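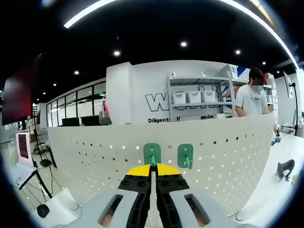

Green hooks on the white pegboard

Batavberg or Plosta for a two-week rental?
Forum: Holiday apartments and private rooms

kestrel_mo
We're looking at apartments for January and can't decide between Batavberg and Plosta. Two adults, one teenager. No car. We'd like to be able to walk to a grocery store and not spend every evening on a bus. Budget is 2,000 for the whole stay, not counting flights. Has anyone rented in either town in the off season?

dunlin44
Plosta. We stayed two winters ago in a place up behind the harbor. The grocery store stays open all year and so does the bakery. In Batavberg half the main street was shut when we went over for the day.

o_zinchenko
I rent out two apartments in Batavberg, so take this as coming from an owner. The main street does go quiet, but the supermarket by the bus station is open daily and the heated pool runs through the winter. Prices are lower than in Plosta. What you need to check anywhere on this coast is heating. Ask if it is included. Many owners charge it separately from November on.
Ostap Zinchenko

kestrel_mo
Thanks, both. I hadn't thought about heating. One listing in Plosta says "utilities by consumption." Is that the same thing?

dunlin44
Yes. Ours was billed that way and it came to over 100 for the stay. They read the meter when we arrived and again when we left.

tramline
I'd disagree on Plosta without a car. The harbor is flat but nearly all the apartments are up the hill, and the bus up there stops early in the evening. My mother gave up on it after three days. Batavberg is flat the whole way to the water.

dunlin44
Depends on the street. We walked it every day with shopping. It's 13 minutes if you take the steps.

tramline
The steps are the part she couldn't do.

kestrel_mo
Steps are fine for us. The teenager will complain either way.

pell_r
Has anyone mentioned Mota? It's one stop past Batavberg on the Prastbridge bus. Smaller, but there's a store and two places to eat that don't close for winter. We paid less than we would have in either of the others. The downside is the bus, every 2 hours outside the season.

o_zinchenko
Mota is nice but I would not choose it without a car. If you miss the bus, a taxi has to come from Prastbridge.

kestrel_mo
Every two hours is too thin for us. I've written to one owner in each of the other towns asking about heating and the deposit. The Plosta one has answered already and wants half up front. Is that normal?

pell_r
We've never paid more than a third. I'd ask for the cancellation terms in writing before sending anything.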